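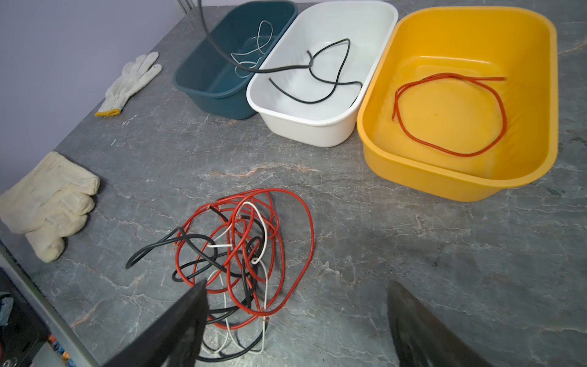 Pitinville, 30th July

The Okonkwo Household Words List: read me first

Hello, and thank you for downloading the list. It is a plain text collection of 1,509 words and short phrases that people in and near Pitinville use for ordinary things in the home, gathered from letters, recipe cards, shopping lists and a good many long chats over tea. If you have ever been told to "put it in the glory tub" and not known where to look, you are in the right place.

What is in the folder

words.txt -- the list itself, one entry to a line
sources.txt -- where each entry came from, as far as we know
spellings.txt -- other spellings, joined to the main one
changes.txt -- what has been altered between versions

Each line in words.txt has the word, its meaning in everyday English, the part of the house it belongs to and a source code, with a tab between each. Please open it as UTF-8, or the accents in the Genano entries will come out as nonsense. I did this myself in May and spent a whole evening "correcting" words that had been perfectly all right to begin with.

How it was put together

The first batch came from my aunt's kitchen notebooks, which she kept in a biscuit tin and wrote in pencil, often on both sides of the page. Tobiloba Osagie typed up the Genano letters and very kindly went back over the faint ones a second time with a magnifying glass. I did the rest, and the typing mistakes are almost certainly mine.

We kept a word if 2 different people had used it, or if one person had written it down more than once. This does mean that some lovely one-offs were left out (I am still sorry about "spoonwife", a drawer that will not shut) and they may get a file of their own one day.

The part of the house is given as one of 10 labels: kitchen, scullery, stairs, bedroom, bathroom, parlour, shed, yard, loft and anywhere. "Anywhere" is rather fuller than I would like. Words for tubs, bowls and basins were the hardest to sort, as the same word might mean a washing-up bowl to one family and a thing for keeping string in to the next. Where people disagreed we have given both meanings with a semicolon between them.

Things to be careful of

The list leans heavily towards older speakers, and towards cooks. There is very little in it about gardens and hardly anything from children, though they are surely the best makers of words going. Please don't take it as a fair picture of how the whole town talks.

Names and addresses have been taken out of sources.txt. If you spot one we missed, do write before you pass the file on to anybody else.

Using it

You may copy, print, change and share the list freely, so long as you say where it came from. The Drudutano reading group has already made a card game out of the scullery words, and I gather it gets quite heated -- I should dearly like to see a set.

Corrections are welcome at any time. Put the word in the subject line, please, and tell me who you heard it from, even if it was only your gran.

Samran Kaewkla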